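Ciravier packing trial – notebook
October 17, 2023

Back on the pastry job today, and I want to get this down before I forget the order of it. Clundberg's kitchen sends out roughly 500 boxed items on a normal morning, and at the moment every one of them is moved from tray to container by hand, mostly by the same few people who have already been up since before dawn baking them. I spent a good part of April over there just watching, and what stayed with me was how much else they do while packing – turning a tray that browned unevenly, setting aside the flat ones, shouting across to whoever is on the ovens.

So the question I keep writing at the top of the page is what happens to all of that when the arm does the lifting. The Gronell people talk about it as time saved, and I do believe there is some. But the packers we spoke to were more worried about losing the moment when they look at each piece. One of them said she'd happily give up the reaching (her shoulder is bad) as long as she still got to say no to a croissant. I thought that was a very fair way to put it and have stolen it for the write-up.

Plan for now is to keep a person on the other side of the table, with the arm doing tray to container and the person doing lids and checking. Bermúdez wants the lids automated too. I'd leave them alone until we've heard from the morning shift, who may well like having that part.

Grip notes

Croissants are a nuisance to hold, bless them. Squeeze at the tips and they flake; the middle is much kinder. Staying with the middle grasp and the green fingertip pad for the next set, steel containers in the center, lids off to the side.

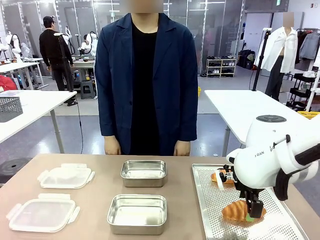

Still to do

– Ask Clundberg who would train the packers, and whether it's paid time
– Lower closing force a touch, repeat 20 picks, write down every flake
– Second tray height
– Order more croissants (the day-old ones are fine)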